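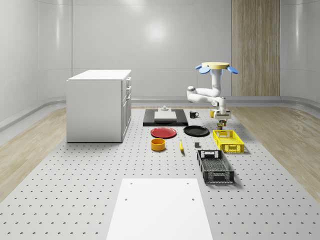
4. Assembling and siting the counter

The Grikell roadside counter records the number and speed of vehicles passing over two rubber tubes laid across a carriageway. It is supplied part-assembled and should be put together indoors before it is taken to the road. Any firm, level surface will do. A perforated worktable with evenly spaced rows of holes, like the large grey one shown, lets the two tube clamps be lined up square to each other against a row, and small parts should be kept in a drawer until called for, as the end plugs roll. Allow an hour for a first assembly.

4.1 Bench assembly

1. Unpack the recorder, the battery, both tubes, the clamps and the bag of fixings. Check them against the packing list inside the lid.

2. Charge the battery fully. The charge lamp changes from amber to green. A new battery may take overnight.

3. Fit the battery with the terminals facing the hinge and fasten the strap.

4. Push an end plug into the far end of each tube until the collar meets the rubber. Do not use grease.

5. Push the open end of tube A on to inlet A, and tube B on to inlet B. Tighten each clip with the key supplied.

6. Switch on. Press each tube firmly once with the heel of the hand. The display should show one pulse against the matching letter.

Note: if a pulse appears against the wrong letter, the tubes are crossed. Swap them at the inlets. Do not try to correct this in the menu.

Note: units made for the Juhl pilot have a single inlet and cannot record speed. Sections 4.3 and 5 do not apply to them. 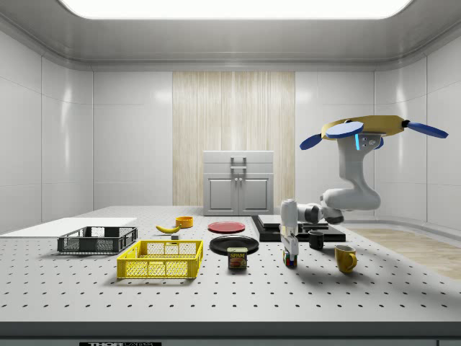 Oanh Hoàng

4.2 Choosing a site

Place the counter on a straight length of road where traffic moves freely. Keep it at least 10 m from any junction, crossing or speed hump. Vehicles that stop on a tube will give false readings, and so will vehicles turning across it at an angle.

For counts outside a school, choose a point clear of the stretch where parents pull in. At the Flerstead site the first position was opposite the gate, and the morning record between 8.30 and 9.00 had to be thrown away. The replacement position was beyond the last parking bay.

The recorder must be chained to a fixed post. Ask the highway authority which posts may be used. Lamp columns with an inspection door at ground level are not suitable.

CAUTION: Written permission from the highway authority is required before anything is laid on a public road.

4.3 Laying the tubes

CAUTION: Two people are needed, one of them acting only as lookout. Both must wear high-visibility clothing. Do not lay tubes in fog, on ice or after dark.

1. Chain the recorder to the post with the lid facing away from the traffic.

2. Carry tube A across the road at a right angle to the kerb and nail the far clamp.

3. Pull the tube until it lies flat, then stretch it by a further 200 mm and fasten the near clamp.

4. Lay tube B in the same way, parallel to tube A. Measure the gap at both kerbs. The two measurements must agree.

5. Enter the gap under SPACING. Speeds will be wrong if this is left at the factory value.

6. Fix road tape over each tube at the centre line and at the wheel tracks.

7. Watch the display while several cars pass. Each car with two axles should add two pulses to A and two to B.

Note: bicycles may not register on a slack tube. If cycle counts are wanted, repeat step 3 and test with a bicycle before leaving.

4.4 Starting the record

Hold START until the display shows REC. The recorder will run for about 152 hours on a full battery with the display off. Write the start time and the post number on the card in the lid.

Visit the site daily. Look for loose tape, lifted nails and cuts in the rubber. A tube that has come free at one end must be taken up at once.

Spare tubes and clamps are ordered from the Vilwood depot, quoting the serial number on the underside of the recorder.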